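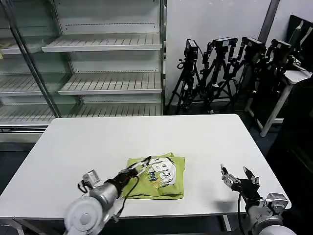
Mameo Garment Steamer: Equipment Review
Published by the Serra Textile Service, Monday, August 6, 2018

The Mameo is a hand-held steamer intended for small shops, theatre wardrobes and charity sorting rooms. The Service was asked to assess it as a replacement for the Rimomum press at the Mullum branch.

Testing was carried out by Rebecca Tedesco over 2 weeks, during which 414 garments were treated. Cotton shirts and light knitwear gave good results. Linen required a second pass, and pleated skirts were returned to the press. Printed T-shirts should be turned inside out before steaming and folded only when fully cool.

The tank is small and must be refilled often. Gualtiero Marino, who supervises the branch, noted that the lid is stiff and that the filling line is difficult to read under shop lighting. The hose is of adequate length. Noise was acceptable.

The Mameo is recommended for light daily use. It is not suitable for heavy fabrics. Branches wishing to order should apply to the Serra office before the end of November, quoting item 455.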